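The long way back to blankets

After decades under the duvet, some households are returning to sheets, blankets and a proper bedspread 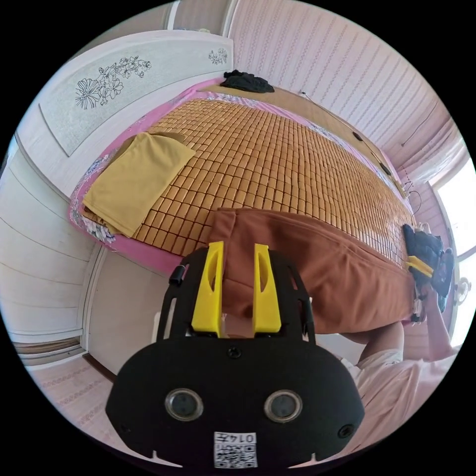 Rust-brown fabric across the side of a bed. Darker covers are back in favour.

Anyone who grew up before the duvet took over will remember the layers. There was a bottom sheet, a top sheet, one blanket in summer and two or three in winter, and over the lot a bedspread that came off at night and was folded on a chair. Making the bed took two people or one patient one. The corners were folded in like a parcel, and the whole thing was tucked so tightly that getting in meant kicking your feet loose.

Then came the continental quilt, as it was called at first. It was sold on speed. One shake and the bed was made. By the time most of its first buyers had children, the blankets had gone to the loft, the dog basket or the back of the car.

Some of them are now coming down again. At Durkero, a weaving mill on the edge of Dresport that has made blankets for three generations, orders for double bed sizes have grown every year for the past five. The mill went through a long stretch when it made little apart from picnic rugs and throws. It now has 13 looms running, and the waiting list for its heaviest wool blanket stretches into August.

The people buying are a mixed lot. A fair number are couples who can't agree about temperature. One duvet gives one level of warmth to two people, and if one of them is always hot and the other always cold, somebody loses. With blankets, the cold one can have an extra layer folded lengthways down their half of the bed. Others live in old houses where the bedroom is freezing in January and stuffy by May, and are tired of owning three duvets and storing two of them.

Washing is another matter that comes up. A double duvet will not go into most home machines, and if it does go in, it often comes out with the filling in lumps at one end. A cotton blanket washes at home and dries on a line in an afternoon with some wind. Wool needs more care. The mill tells customers to air a wool blanket outdoors on a dry, cloudy day and to wash it only when it needs it, which for most people is once or twice a year.

Weight is what newcomers notice first. Blanket makers sell by it, in grams to the square metre, and the numbers mean little until you have handled a few. A light summer cotton is 200 grams. A cellular blanket, the kind with small holes that older readers will know from hospital beds, comes in at 300. The mill's heaviest wool is 800, and a double in that weight takes some lifting. People who like it say they sleep without turning over. People who don't like it usually know by the first morning, and the mill will take it back if it hasn't been washed.

Two medium blankets are generally warmer than one heavy one, as air is held between them. They are also easier to wash, and one can come off at three in the morning without waking anyone. For a first attempt, shops tend to suggest a cotton blanket next to the top sheet and a medium wool one above it.

Xiong, a bedding shop in the old market hall at Rimov, keeps a made-up bed near the door so customers can lie down under different combinations. The shop is closed on Wednesday and busy for the rest of the week. It stocks new blankets on one side and old ones on the other, and the old ones sell faster. Satin-edged wool from the sixties is much in demand, particularly in pale green and pink. The edging wears out long before the wool does, and the shop has it replaced locally before the blankets go on sale.

Old blankets are worth looking over before you buy. Hold one up to a window and moth damage shows as points of light. A few holes can be darned. A blanket that has gone stiff and small has been through a hot wash at some point and will not come back. Smell matters too. Mothballs fade after a week or so on a line, but damp is harder to get rid of. Sizes can catch people out as well, for many old doubles were made for beds narrower than the ones in use today, and a blanket that won't tuck in at the sides will be on the floor by morning. Measure the mattress, then add its depth twice, then add a bit more for the tuck.

The bedspread is the last piece, and the one people argue about. Strictly it isn't needed. It keeps dust and cat hair off the wool, and it makes a bedroom look finished, but it has to go somewhere at night. Candlewick is having a small revival, mostly in white. Plain heavy cloth is more popular, and the colours have moved away from the greys of a few years ago to rust, mustard, dark green and brown. These are forgiving colours. They don't show every mark, and they suit wooden furniture, old or new.

How far the cover should hang is a question of taste. Hotels used to want it to the floor on three sides, hiding whatever was under the bed. Most people at home now stop it halfway down, partly so that the drawers underneath can be opened and partly so it doesn't get caught in the vacuum cleaner. A square-cut cover will bunch at the foot corners unless they are rounded off or split, a simple enough job on a sewing machine.

Then there is the making of it. A duvet bed takes seconds, and a blanket bed takes three or four minutes if it is done well. Some people find they don't mind - it is a small job with a clear end, done before breakfast. Others give it a fortnight and go back. The shop in Rimov sees a few of those each spring, bringing in a nearly new blanket to sell on. They tend to keep the bedspread, and put it over the duvet.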